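2023-11-30 - bench notes, arm build

Good evening on the sim side, less good on the real one. Amedeo and I finally got the Niltorance controller talking to the shoulder motor (two dead cables, don't ask), and then the bracket slipped again at 40 percent speed. I've put the long bolts in. Katia Pagano wants a proper plate cut at Werngate and I'm starting to agree with her!
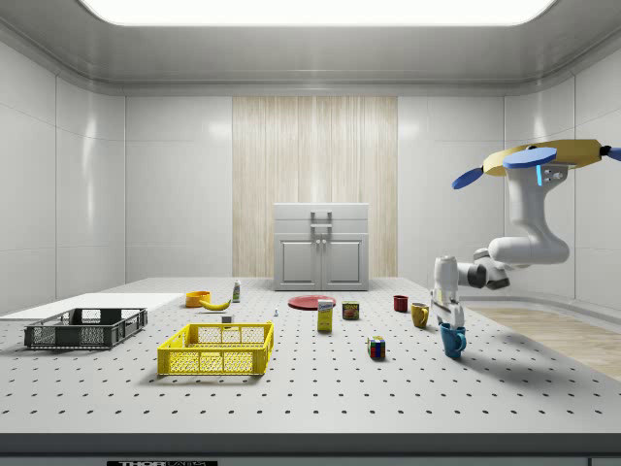 Grip force is my job for this week. I've been running at 345 in the config and I'd like to come down a good bit before we try it on anything breakable. The mugs are the test I care about most - the teal one is between the fingers here, with the mustard one standing right next to the gripper, so there isn't much room to open up if I get the approach angle wrong. I want to try a narrower opening next, then the red mug farther back.

Still to do: log the joint temps, ask Corrado if the Stenton supply is free, and reprint the finger pads in the softer stuff. Step count for tonight's run was 2320, saved in my folder.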